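The Second Life of a Jar

What a shared office does with the glass and plastic that comes in with lunch

The shelf is over the sink at Mokus, and it is full. Pickle jars, coffee jars, sauce jars, a couple of tall ones that once held olives. Most have lids. The lids that don't match anything live in a drawer underneath, and on the day I first pulled that drawer open it stuck halfway, because a mayonnaise lid had turned on its edge.

Mokus is a shared office on the second floor of a former print shop in Givbridge. People rent desks by the month and bring their own food. There is a refrigerator, a two-burner stove and a dishwasher that runs once in the afternoon. For years the containers went where containers go in most offices, into the recycling if they were clean and into the trash if they weren't. In February the building changed haulers, the recycling pickup dropped from every week to every other week, and the blue bins began to overflow.

So the people who use the kitchen started sorting. Over one stretch, from the change of hauler to the end of summer, they kept a tally on a clipboard by the door. The total was 1,098 containers, of which 756 were glass or hard plastic with a screw lid. Those are the ones this story is about, as they are the ones that can be used again without much trouble.

Lourenço Carvalho ran the clipboard. He likes jars and will tell you which ones are worth keeping. His favorite is the 32-ounce size with a wide mouth, the kind you can get a hand into with a sponge. He has no use for anything with a shoulder so steep that the last spoonful stays in there until you go after it with a knife.

"If I can't see the bottom when I wash it, I don't want it," he told me. "I've got a life."

The sorting starts before the sink. A jar that still has something in it can't go on the shelf, and in a shared kitchen it takes a while to find out who is finished with what. Things migrate. A jar that belongs in the refrigerator gets carried out to a desk with a spoon in it and stays there through two meetings. The house rule is now simple. If it has food in it and no name on it by the end of the day, it goes back to the kitchen counter with a strip of masking tape on the lid. If the tape is still blank the next afternoon, the contents are scraped out and the jar is washed.
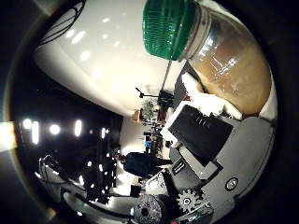 A large glass jar with a ribbed green plastic lid, its contents tan-brown and cloudy.

Scraping is the step people skip. Carvalho keeps a narrow silicone spatula on a hook for it, and a stack of old newspaper to wipe the spatula on. Nothing oily goes down the drain. Nut butters, tahini, dressings and anything with a layer of fat on top get wiped out with paper first, then filled a third of the way with warm water and a drop of dish soap, closed and shaken hard. He does this over the sink, having once trusted a lid that was only half on.

After that comes the label. There are two kinds of glue on food jars, and it helps to know which one you have. One softens in water, and the label slides off in a sheet after twenty minutes or so in a basin. The other laughs at water. For that kind the kitchen keeps a small dish of cooking oil and baking soda mixed to a paste. You peel off whatever paper will come, rub the paste on what's left, wait, and go at it with the rough side of a sponge. Nail polish remover also works, but the smell bothered the people at the near desks and the bottle was taken home.

Then there are lids. A jar will last for decades if it isn't dropped, but a lid will not. Metal lids rust at the rim where the coating gets scratched. Plastic lids hold up better, though they hold smells, and a lid that has spent six months on garlic pickles will share that with whatever comes next. The trick used here is to leave them open side up on a windowsill for a few sunny days. It works on most things. It does not work on garlic.

At the end of the tally there were 26 lids with no jar to go on. I asked why they were still in the drawer. Carvalho said the jars might turn up. A few have. Food companies use a small number of standard thread sizes, so a lid from one brand will often fit another, and he has got into the habit of trying an orphan lid on each new arrival before he puts it away. He found a good match for the mayonnaise lid that way, which is how the drawer came to open properly again.

What happens to all this glass? Some of it never leaves the building. The dry goods in the office kitchen have been moved out of their bags: rice, lentils, oats, two kinds of tea, the sugar that used to sit in a torn sack and draw ants. Each jar gets a piece of tape with the name and the month it was filled. Screws and picture hooks have a jar, and so do dead batteries, waiting for someone to take them to the drop-off. One tenant grows cuttings in a row of them on a ledge.

The rest goes out in boxes. Dixit, a refill shop four blocks down, takes clean wide-mouth jars with lids and puts them on a free rack for customers who forgot to bring their own. The shop will not take anything with a chip in the rim, and it checks. At the Rirnetti farm stand on the edge of town they'll accept the smaller ones for honey and for dried herbs, provided they have been boiled and the lids are new, so those go over without lids at all.

Plastic is harder. A glass jar comes clean and looks it. Plastic scratches, goes dull, and takes on color from tomato sauce that no soap will shift. The kitchen tried saving yogurt tubs for leftovers and gave it up after a month, when the stack fell over for the third time. Bottles were the other problem. People buy juice on the way in, drink part of it at a table and put the cap back on for later, and by the time the desks are cleared there is usually at least one still standing with something in it.

The orange ones in clear plastic were a special case in the tally. They have a sturdy screw cap, they rinse out easily, and the ribs in the wall give you something to grip. For a few weeks they were kept and refilled with tap water for the plants.

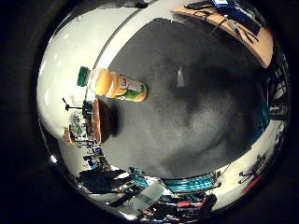
Carvalho never wanted the juice bottles in the scheme, and he told me so before I had asked. His view is that a narrow neck keeps out the brush, that the part you can't reach is the part that goes bad, and that a bottle like that should be emptied, rinsed, squashed and sent off with the cap screwed on. He would make an exception for watering plants. Plants, he pointed out, do not complain.

The others came around to this by late summer, mostly for lack of room. There is now a hook with a mesh bag on it for bottles, next to the sink so that the rinse gets done on the way. The bag holds a week's worth if they are flattened. The instruction about caps took some repeating - many people grew up being told to take them off - and local rules differ, so it is worth looking up what your own hauler asks for.

If you want to try this in your own kitchen or at work, start smaller than you think you should. Pick one size of jar and keep only that. Decide how much shelf it can have. When the shelf is full, the next jar in means one jar out. Keep the lids on the jars while they are stored, loosely, with a folded scrap of paper towel inside to take up any damp. Wash a jar on the day it is emptied, when it takes two minutes, and not on the weekend, when it takes ten and a chisel.

Don't put hot soup in a jar that came with cold pickles in it. Don't freeze one with a shoulder, and in the straight-sided kind leave an inch at the top. Used food jars are fine for the cupboard and the refrigerator, but they aren't meant for home canning, and the extension office in most counties has a free handout on what is.

The clipboard at Mokus came down on 22 September 2023. The nail is still there, and a dish towel hangs on it now. Carvalho says the tally had done its job and the pen kept going missing. The shelf over the sink stays, with a second one planned beside it if the wall will take the brackets, and the drawer underneath has been relined and given a divider, metal lids on the left and plastic on the right.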